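# Chapter 18: Two Arms, One Marker

I used to think drawing would be the easy chapter. You've got a marker, you've got a board, you drag one across the other, done! Then I spent a winter at the Jedstead lab watching robot arms try it, and I moved the whole topic from the front half of this book to the back.

The trouble starts with contact. In the chapters so far, our arms mostly picked things up and put them down again, and a gripper that closes a little off center will usually still come away with the block. A marker is pickier. Hold the tip slightly too far from the surface and you get no line. Push slightly too hard and a small board on its own stand starts to slide or tip (and now your target has moved, and every point you planned is in the wrong place). So we need one arm to draw and the other to look after the board, and the two have to agree about timing.

We'll build the chapter on a study from the Pukine project, which I like because the question is so plain. The group had 40 demonstrations of a short drawing task, all done by a person guiding both arms. They trained a policy on each arm separately, with each one seeing only its own wrist camera and its own joint positions. Then they trained a single policy on everything at once, both wrist cameras plus the view from the head. Same demonstrations, same network size, same number of training steps.

I would have bet on the joint policy, and I'd have won, but for the wrong reason. I figured the separate policies would draw badly. Their lines were fine! What went wrong was the moment before the line. The drawing arm would arrive while the other gripper was still on its way, the tip would touch, and the board would shift. The joint policy had picked up a little wait from the demonstrations, a pause that a person makes without thinking about it.

That pause is going to follow us through the whole chapter. In Section 18.1 we'll look at how to find it in recorded joint data, which is harder than it sounds, because a lot of cleanup scripts throw away any stretch where the arms hold still. I did that myself on my first try and lost a good Tuesday wondering why my policy had gotten so impatient. Section 18.2 covers how far ahead a policy should plan before it looks again, and there I'll bring in the Boonyarit split, our way of dividing a demonstration at each change of contact. The exercises at the back use the Devport recordings, so get those downloading now if your connection is slow.

Before you read on, grab a marker and a small board and draw something one-handed. Then let your other hand join in, and pay attention to which hand moves first. Write that down. We'll compare it with the arms in a few pages, starting with the stretch just before the marker gets to the board.

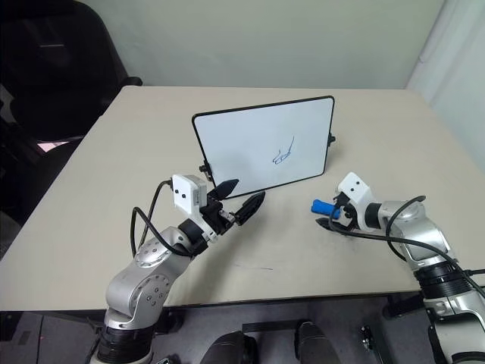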